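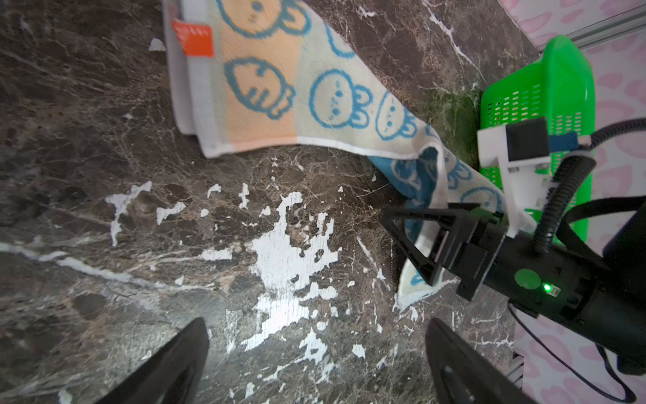
Saturday, 9:40. Kivia gripper kit, evaluation unit, towel task.

Setup unchanged from yesterday. Towel laid on the marble, green basket at the back by the wall. Stock fingertips, stock firmware. Kit mounted with the adapter Malano ships in the box. The bolts supplied with it are 3 mm too long for our flange, so I used our own.

**Cloth pickup**

- Flat single layer: poor. The fingertips skate on the cloth unless there is already a fold to close on.
- Bunched end: good at every force setting I tried.
- Tag on the edge: the planner went for it twice as a grasp point. Held both times, but I don't want that as a habit. Masked it by hand for the rest of the morning.

Hüsnü suggests closing at 10 N and dragging before the lift, to make a fold. Tried it after coffee. Better, though the towel walks toward the wall and the basket then gets in the way of the second arm.

**Perception**

The pale patch in the marble confuses the segmentation. With the cream side of the towel close to it, the mask bleeds out over the stone and the proposed grasp lands off the cloth. Moving the towel a hand's width up the slab clears it. Malano's manual lists "light fabric on light surface" as a known limit and says nothing about mixed surfaces. Sent a note to their support.

**Cable**

The corrugated cable makes a high loop over the wrist. Fine in the poses used so far. Joint 6 is software-limited until Todor has checked the bend radius. The thin wire hanging below the gripper needs a clip before we run anything near the basket slots.

**Cost and life**

Fingertip pads are quoted at 1,000 cycles. Log stands at 920 on this pair. Stojanovska wants a per-cycle figure for the Lultudby quote, so swap at the rated number and write down the wear, even if they still look usable.

**Open**

- Pad material: ask Malano for the softer grade, on loan if possible.
- Repeat the drag test with the basket moved back.
- Todor Yordanov: joint 6 limit, cable clip.
- Hüsnü Çınar: retrain the mask with patterned cloth on the marble.

Stopped 12:15, arm parked, log saved to the shared drive.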